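Zwischenbericht an die Stiftung Skoven
Projekt: Reste retten, Vorräte teilen – Nachbarschaftsküche Helari
Berichtszeitraum: zweites Förderhalbjahr

1. Stand des Vorhabens

Die Nachbarschaftsküche Helari hat im Berichtszeitraum an jedem Samstag geöffnet. Ausgegeben wurden 3000 Portionen, geplant waren etwas weniger. Der Zuwachs geht vor allem auf die Familien aus der Siedlung am Güterbahnhof zurück, die seit September einen eigenen Abholtermin um 16 Uhr haben. Vorher kamen viele von ihnen erst kurz vor Schluss, wenn nur noch Brot da war.

Die Lebensmittel stammen weiterhin aus drei Quellen: dem Großmarkt, zwei Bäckereien und dem Lager der Genossenschaft Aravena. Die Lieferungen von Aravena waren unregelmäßig. Im Herbst fielen zwei Touren ganz aus, einmal wegen eines defekten Kühlfahrzeugs, einmal ohne Angabe von Gründen. Wir haben inzwischen eine schriftliche Zusage, dass Ausfälle bis zum Vortag um 12 Uhr gemeldet werden.

2. Kochkurse

Von den beantragten 17 Kurseinheiten haben 15 stattgefunden. Die beiden fehlenden werden im Frühjahr nachgeholt, dafür fallen keine zusätzlichen Mittel an. Am besten besucht waren die Abende zu Hülsenfrüchten und zum Einkochen. Der Kurs »Kochen für eine Person« war schwach belegt; wir bieten ihn künftig am Vormittag an.

Die Rezeptblätter liegen auf Deutsch, Arabisch und Ukrainisch vor. Eine türkische Fassung ist übersetzt, muss aber noch gegengelesen werden. Die Mengenangaben wurden nach Rückmeldungen aus den Kursen überall auf Gramm umgestellt.

3. Lager und Behälter

Das alte Regal im Nebenraum wurde abgebaut, die neuen Regale stehen. Der Bestand wird jetzt mit dem Programm Breneo geführt. Die Umstellung hat länger gedauert als vorgesehen, weil die alten Listen doppelte Einträge enthielten. Seit dem Abschluss der Bereinigung stimmen Liste und Regal bei den Trockenwaren überein, bei den Konserven noch nicht durchgehend.

Für die Ausgabe haben wir 100 Mehrwegbehälter angeschafft. Der Rücklauf ist ordentlich, allerdings kommen Deckel seltener zurück als Unterteile. Ein Pfand möchten wir vorerst nicht erheben. Stattdessen werden Deckel nachbestellt und einheitlich beschriftet.
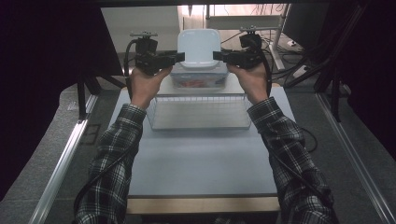
Durchsichtiger Behälter mit weißem Deckel auf einem Drahtkorb.

4. Mittelverwendung

Die Ausgaben liegen im Rahmen des Finanzierungsplans. Bei den Sachkosten wurde der Ansatz für Kühlung überschritten, beim Posten Druck und Übersetzung blieb Geld übrig. Wir bitten um Zustimmung, den Restbetrag umzuwidmen. Der Einzelnachweis liegt als Anlage bei.

5. Ausblick

Im kommenden Halbjahr sind 9 weitere Kurseinheiten vorgesehen, dazu ein gemeinsames Kochen mit der Grundschule. Die Hausverwaltung hat den Mietvertrag für den Nebenraum verlängert, die Küche selbst ist bis zum Ende der Förderung gesichert. Offen ist noch der Einbau der zweiten Spüle. Zwei Angebote liegen vor, ein drittes ist angefragt. Sobald es eingegangen ist, reichen wir den Vergleich zusammen mit der nächsten Mittelanforderung ein.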